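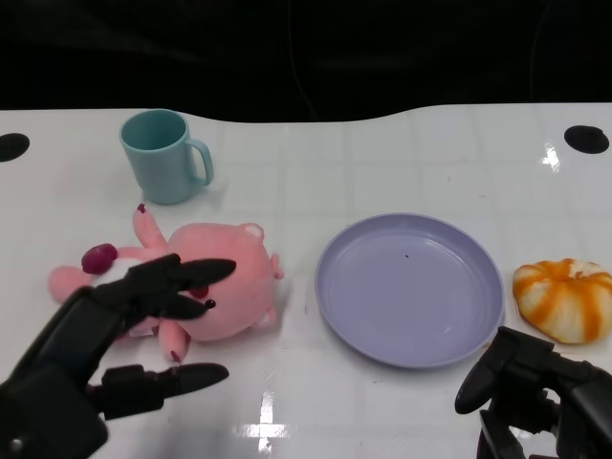
Mug and plush toy on a white tabletop.

Tawhiri Household Terms, README
Released 2022-03-25

Tawhiri is a list of 3408 English nouns for things kept in homes and small workshops. Each entry has a headword, a plural, a category code and up to three regional variants. Files are UTF-8, tab-separated, one entry per line.

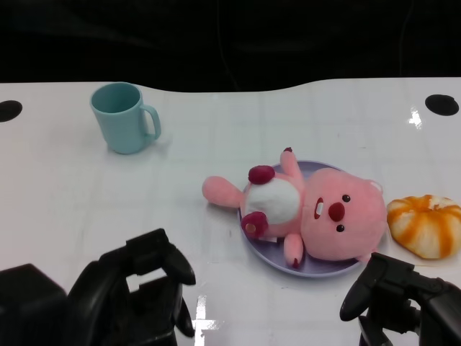
Light teal mug, standing upright.

Categories
There are 17 category codes, listed in codes.tsv. An entry carries one code only. Drinkware is split from tableware — earlier drafts merged them, and "cup" ended up filed twice.

Variants were collected by Rochelle Ngata and checked by Emilian Pop. Where the two disagreed, the field reads "open" and the

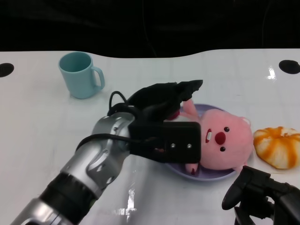
competing forms are kept in notes.tsv. 421 entries are still open. Do not treat them as errors when validating.

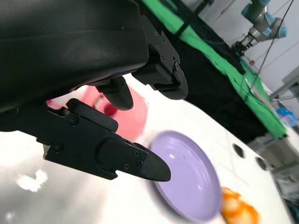 Fastener terms follow the head and thread, and size is ignored. "Screw" and "bolt" are separate headwords. The small dark screws in a row along the black bracket would all fall under "screw", code HW, with no variant for color or finish.

Known issues
Plurals of compound nouns are inconsistent after line 3000. A fix is planned for April.

Maintainer: Weidong Tan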